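So., 22. Juli
Werkbuch Tremholm, Blatt 821

Tisch und Ständer

Heute zwei Dinge, die liegen geblieben waren: der T-Ständer mit der ovalen Schale (Penrose, zweite Ausführung) und die Frage, was mit der Tischplatte werden soll. Beides gehört zusammen, der Ständer soll ja auf genau dieser Platte stehen und dort nicht rutschen.

Der Ständer steht jetzt hinten in der Mitte, der Querbalken nahe an der hinteren Tischkante, die Schale davor. Die vier kurzen Zapfen zeigen nach unten. Elīna Ķēniņš wollte sie ursprünglich schräg nach vorn haben, damit man leichter etwas einhängen kann. Schräg bohren geht aber mit unserer Vorrichtung nicht sauber, bei der ersten Ausführung war einer sichtbar verdreht. Also senkrecht, dabei bleibt es vorerst.
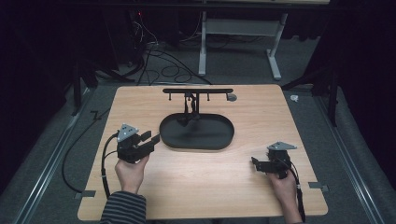 Ständer und Schale auf der Platte, rechts vom Querbalken die kleine Metallscheibe.

Die Metallscheibe bitte auf dem Tisch lassen, die ist als Unterlage unter dem Fuß vorgesehen. Ich habe sie noch nicht probiert. Falls sie nicht passt, gibt es in der Schublade eine Schachtel mit 14 anderen aus der Lieferung von Gindness, allerdings etwas dicker.

Zur Schale: Der Rand ist für Kleinteile hoch genug. Für Ketten und Anhänger, die vom Ständer herunterhängen, muss sie mittig davor stehen, sonst landet das Ende auf dem Holz. Eine Markierung auf der Platte will ich trotzdem nicht machen, solange der Platz nicht endgültig ist. Filz unter den Schalenboden wäre gut, grau oder schwarz, was da ist.

Platte

Die Platte kam von Omcombe, ohne Angabe zur Behandlung. Auf dem Lieferschein steht nur Holz hell, 70 cm, und eine Kommissionsnummer, die nicht zu unserer Bestellung passt. Habe nachgefragt, bisher keine Antwort.

Optisch gefällt sie mir. Die Maserung ist unruhiger als bei der alten Platte, geht in Wellen und Bögen, stellenweise in längliche Ovale. Schwierig ist das Tageslicht. Es liegt so auf dem Holz, dass die Zeichnung in der Mitte halb verschwindet und die Fläche dort fast glänzend wirkt. Für Aufnahmen von kleinen hellen Teilen taugt das schlecht, dunkle Teile heben sich dagegen gut ab.
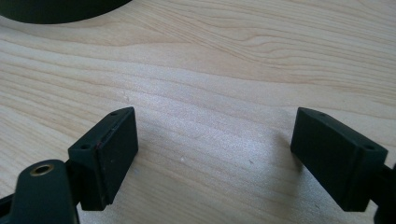
Ölen oder lassen?

Dafür spricht, dass Flecken weniger schnell einziehen. Dagegen, dass der Ton dunkler wird und der Glanz im Gegenlicht eher zunimmt. Elīna ist für Hartwachsöl, matt, dünn aufgetragen. Ich würde zuerst an der Unterseite ein Probefeld anlegen, 6 cm breit, und es bis August liegen lassen. Vorher mit feinem Papier darüber, nur in Faserrichtung – auf der Oberseite noch nichts anfangen.

Zwei kleine blasse Stellen habe ich mir gemerkt, eine etwas links der Mitte, die andere weiter vorn. Ob das Druckstellen sind oder nur heller Staub, konnte ich nicht entscheiden, sie heben sich kaum von der Maserung ab. Mit dem Fingernagel prüfen, wenn das Licht flacher steht. Wenn es Dellen sind: feuchtes Tuch und Bügeleisen, wie beim Regalboden.

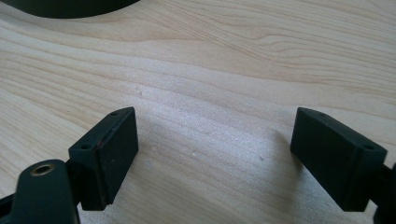 Maserung in langen, leicht gewellten Bändern, rechts im Licht fast weiß.

Offen
Scheibe unter dem Fuß ausprobieren.
Filz für die Schale zuschneiden.
Omcombe noch einmal wegen der Behandlung anschreiben, Kommissionsnummer dazu.
Probefeld an der Unterseite, Elīna bringt das Öl mit.
Zapfen nachmessen, der Abstand auf der Zeichnung ist noch der von der ersten Ausführung.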